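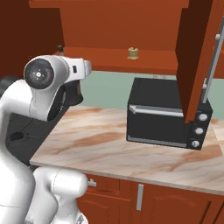
The model said the hill above Eletholm would hold. It said so in color, with a thin green line curving under the old quarry road and a safety factor printed beside it. Rajitha Akanda had driven up from Boston to sign the page under that line, and she had been sitting in the rented car for 30 minutes without uncapping her pen.

"It's a good run," Roy said from the passenger seat. "We did it 484 times."

"With the same rock."

"With the rock we have."

The rock they had came from 21 boreholes, and 17 of those had been drilled at the bottom, where the truck could park. She had pointed this out in June. Sostine had sent back a longer report.

She got out. The slope went up gray and wet into the fog, with birch trees growing along the benches. A few of them leaned downhill and then straightened toward the top, the way trees do when the ground has been moving under them for years. Roy said it was snow that bent them. It might have been snow.

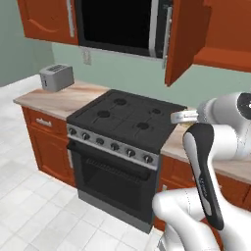 "What would you need?" he asked. He had followed her as far as the guardrail – no farther, she noticed.

"A hole up there. Two, if they'll pay."

"They won't pay for one."

"Then they can find somebody else's name."

He laughed, though not for long. Below them the river was loud against the new footing of the dam. She climbed over the rail and walked along the ditch until she came to a crack in the asphalt, filled with tar. Beside it ran a second one, filled with newer tar. She put her boot across both.

"Frost," Roy called.

"You can't even see it from there."

"It's always frost."

She took out the tape and measured from the rail to the near crack, then wrote the number on the back of the page with the green line on it. There was no older number to set it against. She wrote the date too, 2023-12-10, and after a moment she sprayed a small orange cross on the road so that whoever came next would have to start from the same place.

Roy had gone back to the car and started the engine.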